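Courses > Textiles > Week 4 notes
Syllabus | Notes | Readings | Contact

Natural dyes: getting a decent yellow

I learned this from Enikő Szabó, who dyed 40 skeins one November and let me stir. Weld gives the clearest yellow I know - onion skins go browner. Simmer gently, never boil!

1. Weigh your cloth dry and write it down. We'll use 100 grams each.
2. Mordant with alum overnight, then rinse. A yellow-green on the table:

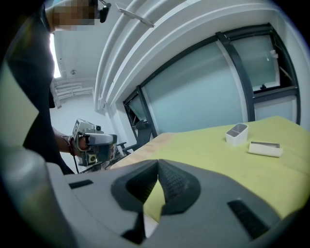
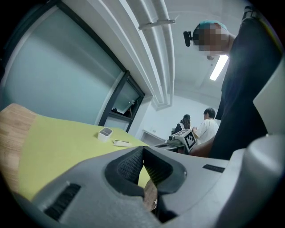
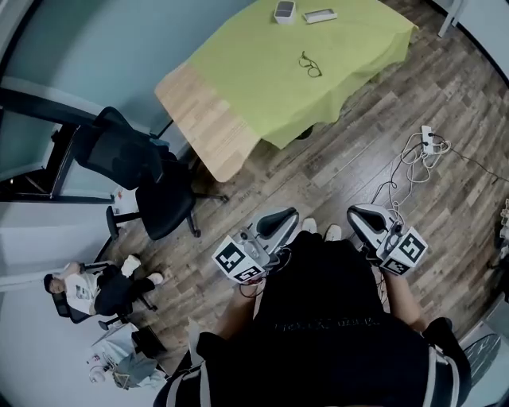 3. Bring a labeled jar for leftover dye. Botond has the strainers.

2 comments | 3 shares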